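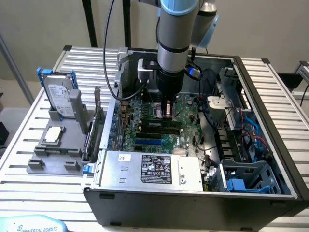
4. Recording demonstrations at the PC bench

Read section 3 first. If you have skipped section 3, the arm will let you know.

Everything below applies to the Plondside bench and its copy in Studencombe. The recording software is Javach on both. A demonstration is one person guiding the arm through one task, start to finish, with the logger running. A full set for one task is 30 demonstrations. The present collection stands at 446, and the target is 600, so please don't improvise a new file naming scheme at this stage.

4.1 Before you record

1. Lay the tower on its side on the slotted table, open side up, power supply toward you. Unplug it from the wall. Yes, even if you are only doing memory.

2. Set the parts fixture to the left of the case. Each part has its own pocket. The hard drive stands upright, the expansion card stands upright, and the processor goes in the shallow recess. A part leaning on its pocket is not in its pocket.

3. Tuck loose cables away from the board. The arm has no opinion about cables and will happily take one with it.

4. Check the live view from the wrist camera. Both fingertips should show at the bottom of the picture. If you see only one, the bracket has slipped; go back to 3.6.

5. Open a new session in Javach and pick the task from the list. Type your full name. We have one operator on record as "me", with 30 excellent demonstrations and no way to ask about any of them.

Note: Leave the teach pendant where you can reach it without leaning over the case.

4.2 Recording

6. Bring the arm to the start pose and wait for the tone.

7. Guide the gripper to a point above the part or slot you are working on. Stop there for a full second. The pause gives the model a clean approach to learn from, and gives you time to notice you are over the wrong slot.

8. Lower straight down. Do not sweep in sideways, however good it feels.

CAUTION: With the processor out and the socket bracket raised, the contacts are bare. Keep the fingers clear of the socket unless the task is a processor task. Bent contacts are not repairable by optimism — Geetha Kamath has the spare boards, and she will want to hear the whole story.

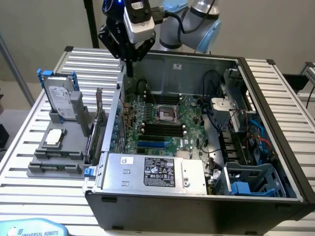

9. Close the gripper, lift or press as the task requires, and return to the pause height before moving across. For memory, press until the module is seated and then open the fingers fully. Half-open fingers have pulled out more modules than anyone has put in.

10. Press Stop, then mark the attempt Good, Recovered or Failed.

Note: Recovered means you missed, corrected, and finished the task. Keep these. A set made up entirely of perfect runs produces a policy that has never seen a mistake and meets its first one with great surprise. Aim for 5 recovered attempts in each set, but don't fake them. Lok-yiu Hsiao reviews the recordings and can tell acting from error.

11. Put the parts back by hand for the next attempt. Shift the fixture slightly between attempts, no more than a finger's width, and keep it square to the case.

4.3 After the set

12. Play back the first and last demonstrations at double speed. If the wrist view is blurred in either, flag the set.

13. Upload to the Mạch server and wait for the green tick. Closing the lid of the laptop is not uploading.

Questions about the server go to Lộc Vi; questions about the gripper go to Tamsin Szabo.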